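# Looking after a nylon tent flysheet and groundsheet between trips

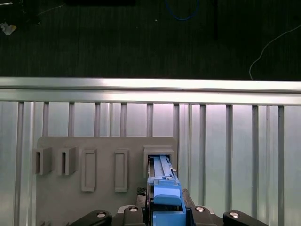

Most flysheet failures start in storage. A polyurethane coating breaks down when it is kept warm and damp, and the first sign is a sour smell, followed by a sticky inner face. The routine below covers a two-skin tent with a coated nylon fly and a separate groundsheet. Silicone-coated fabric is treated the same way except where stated.

## Drying

Hang the fly indoors over a line or a clothes airer, coated side out, and turn it after 3 hours. Seams, peg loops and the hem around each zip hold water long after the panels feel dry. Press a sheet of kitchen paper against the seams and look for marking. Do not use a tumble dryer or drape the fabric over a radiator.

The groundsheet needs longer. Open it fully, sweep out grit with a soft brush, then wipe the underside with a cloth wrung out in plain water. Dry it flat or over two lines so that no fold touches another.

## Washing

Wash only when dirt will not brush off. Use a bath or large tub of cool water and a soap sold for technical fabrics. Washing-up liquid leaves a residue that draws water into the face fabric. Work by hand with a sponge, drain, and rinse until the water runs clear. Machine agitation strains the seam tape.

Tree sap: harden it with an ice cube in a plastic bag, flex the fabric, and lift the flakes with a fingernail. Any remaining film can be dabbed with a little surgical spirit on a cotton bud. Test on a hem first.

Mildew staining is usually permanent. Cleaning stops the growth but will not restore the colour. Bleach must not be used on nylon.

## Seams

Factory tape that is lifting at one end can be trimmed back to sound adhesive and the exposed stitching sealed from a tube. Peel off all loose tape, rub the area with surgical spirit, let it dry, and brush on a thin layer 7 mm wide on either side of the stitch line. Two thin coats hold better than one thick one. Dust with talc once cured, or the seam will stick to itself in the bag.

Silicone-coated fabric needs a silicone sealer. Polyurethane sealer peels off it within a few nights' use. If the type is not marked on the tent, put a short strip of sealer on the inside of the storage bag, leave it overnight and try to rub it off.

## Zips

1. Brush the teeth with an old toothbrush, dry.
2. Wipe with a damp cloth and leave open.
3. Check the slider. If the teeth part behind it, the slider has spread.
4. Squeeze each side of the slider gently with pliers, a little at a time, testing after each squeeze.

A slider that has been squeezed more than once should be replaced. Avoid candle wax, as it collects grit.

## Poles and guylines

Wipe alloy poles with a damp cloth, paying attention to the ferrules, and dry them before folding. Fold from the middle section outwards so that the shock cord is under even tension. If the cord no longer pulls the sections together, shorten it by 203 mm on a full-length pole and retie.

Wash guylines in a mesh bag in the sink. Cut off any length where the sheath is furred and seal the new end with a flame, outdoors.

## Storage

Keep the fly loose in a cotton pillowcase on a shelf in a dry room. The stuff sack is for carrying. A loft is too hot in summer and a shed is too damp in winter. Store pegs separately, so their points do not work through the fabric.

Unpack everything in October, check for smell or stickiness, refold along different lines and put it back.

*Rory Yule. Last revised 24/12/2025.*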